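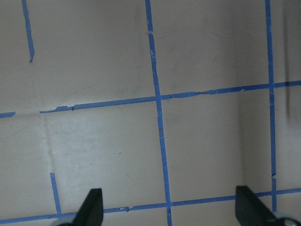

Fossils from a day of collecting should be sorted before they are cleaned, and the sorting goes better on a table that has been laid out for it. Once a shell or a bone fragment has been scrubbed, the mud and grit that told you which layer it came from are gone. I mark the table off in sections and give each collecting spot its own section, and the finds stay there until they have a number. Blue painter's tape is fine for the lines. Run the long strips first and cross them with the others, and don't worry if a strip drifts a little to the right on its way down, as the long one in the middle does. Replace tape when it gets pale and scuffed, like the upper part of that same strip, so the lines stay easy to see under a layer of dust.

The rest of this page covers the fossils most people bring home from beaches, quarries and stream banks: ammonites, shells, shark teeth, bits of bone, and plants pressed in shale. It does not cover large bones in plaster jackets or anything that might be important to science. If you think you have found something rare, leave it in the rock, note the place, and call a museum. Check before you collect, too. The rules on what you may keep are different for bone and for shells in many places, and private land always needs permission.

Bringing finds home

Wrap each piece on its own. Toilet paper is soft enough for shells and cheap enough to use freely, and aluminum foil over the top keeps a cracked piece in its shape. Small teeth go in pill bottles with a bit of tissue in the top so they don't rattle. Write the place on a slip of paper in pencil and put it inside the wrapping. Ink runs if the rock is damp, and a number on the outside of a bag will rub off in the car.

Shale should dry slowly. Put the slabs in a closed cardboard box lined with newspaper and leave them for a week or more, and change the newspaper when it feels damp. Slabs that dry on a radiator or in the sun split into sheets, usually right through the fern.

Beach fossils need the salt taken out. Soak them in a bucket of tap water and change the water every day or two for a few weeks. If white crystals show up on the surface after drying, they go back in the bucket. Test a scrap first, though. Some clays fall apart in water and take the fossil with them.

Numbering

Use one run of numbers for everything and never start over. My list is at 552, and I can still find the first ammonite I picked up at Closside. A dab of clear nail polish on the back of the piece, a number in fine black pen once the polish is dry, and a second dab over the number will last for years. Put the number on rock if there is any, and on a plain part of the fossil if there isn't.

In the notebook, write the number, the place, the layer if you know it, the month, and who was there. Leave the name blank if you can't identify it. A wrong name tends to stick, and a blank gets filled in sooner or later.
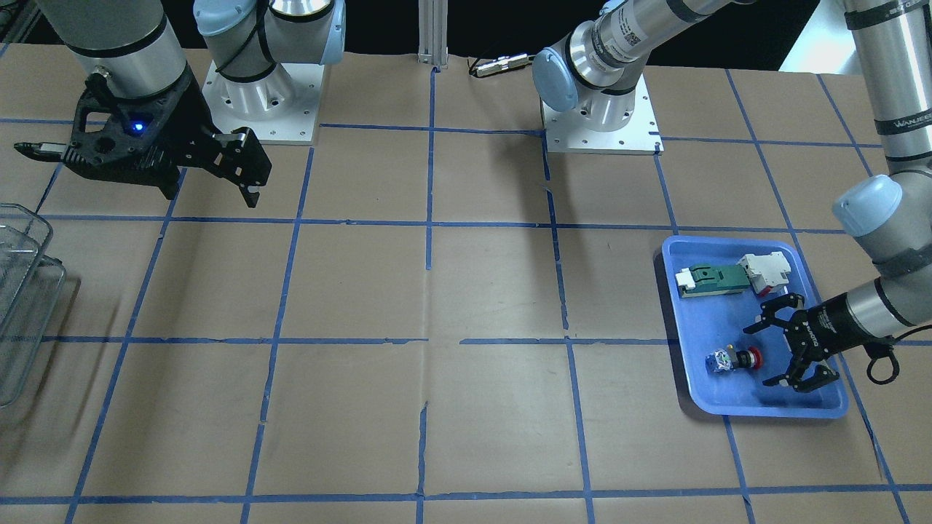

Aisling Ó Riain
Workshop Notes | Updated March 2026

Cleaning with brushes and picks

Start with a dry toothbrush. A surprising amount comes off dry, and you can stop whenever you like. After that, try a damp brush on a corner. Hard limestone can take plenty of scrubbing. Chalk can't, and neither can pyrite fossils, which should be kept away from water as far as possible.

For rock that is stuck on, use a pin vise with a sewing needle in it, or a dental pick. Work away from the fossil, never toward it, and take off crumbs. If you lean on the needle it will skid and leave a white scratch across the ribs. Rest the heel of your hand on the table and hold the fossil on a bag of sand so it can't roll. A pillowcase scrap filled with play sand and sewn shut makes a good one. Mine weighs 2 pounds and holds anything up to the size of a fist.

Good light from one side shows where the fossil stops and the rock starts. A desk lamp turned low does this better than a ceiling light. If you can't tell the two apart, wet the surface with a brush and look again before it dries (skip this for pyrite).

Wear safety glasses for any work with a chisel, and a proper fitted dust mask for grinding or for an air pen. Stone dust is bad for the lungs, and a paper mask with one strap will not stop the fine part of it. Wipe the table with a damp cloth at the end. A household vacuum just blows the finest dust back into the room.

Vinegar

People ask about vinegar more than anything else. It dissolves limestone, and it also dissolves most shells and ammonites, because they are made of the same stuff. I ruined a nice sea urchin this way in my first year. It can be used on silica fossils in limestone, but make sure that is what you have. A drop on a broken edge of the fossil will fizz if it is going to be a problem. If in doubt, stay with the needle.

Bleach is no better. It gets into bone and teeth, keeps working after you rinse, and leaves them crumbly. Lemon juice and toilet cleaner belong on the same shelf, well away from the fossils.

Sieving for small teeth

Bring home a bucket of gravel from a spot where you have found teeth before. Let it dry completely, then soak it overnight. Dried clay breaks down much faster than damp clay does. Wash it through two sieves, a kitchen one with a coarse mesh on top and a fine one beneath, and do this outdoors over a tub. The mud will block a sink drain.

Spread what is left on a baking sheet to dry, then pick it over a spoonful at a time on a white plate. A damp paintbrush picks up the smallest teeth without chipping them. One bucket in February gave me 87 teeth, most of them smaller than a grain of rice, and it took more than 98 spoonfuls to get through it. I marked them off in the notebook. Don't try to do it all in one evening. When your eyes get tired you start throwing teeth away with the gravel.

Glue

Thin superglue is quick and runs into cracks, but you will not get it out again, and it can turn yellow. I use it only on rock. For the fossil itself I use acrylic resin beads dissolved in acetone, the kind sold to conservators. A thin mix soaks into crumbly bone, and a thick one sticks broken pieces together. Both come off again with plain acetone. Mix it in a glass jar with a metal lid, keep the window open, and keep it away from flames. Plastic cups go soft and sag.

Dry the piece fully before you glue. Set it in the sand bag so that the break lies level and gravity holds the join shut. Leave it overnight, even if it feels firm after ten minutes.

White glue thinned with water is all right for damp bone that would fall apart otherwise. It stays a bit soft in a warm room, so don't use it for a join that carries weight.

Storage

Shallow drawers are better than deep boxes. Line them with thin foam and cut a hollow for each piece. Matchboxes and small cardboard trays work for shells. Keep the paper slip with the fossil even after it has a number on it.

Pyrite needs dry air. A food container with a tight lid and a few packets of silica gel will do. Look in every couple of months. A yellow or white powder and a smell like struck matches mean that it is breaking down, and it should be moved away from the others the same day. The acid will eat through the label and then start on the drawer.

Skip the varnish. It makes an ammonite look good for a year and then it yellows and peels, and the dust that has settled into it does not come out. If you want some shine on a hard, sound piece for the shelf, a little clear microcrystalline wax on a soft brush is enough, buffed with an old T-shirt. Leave teeth and bone plain.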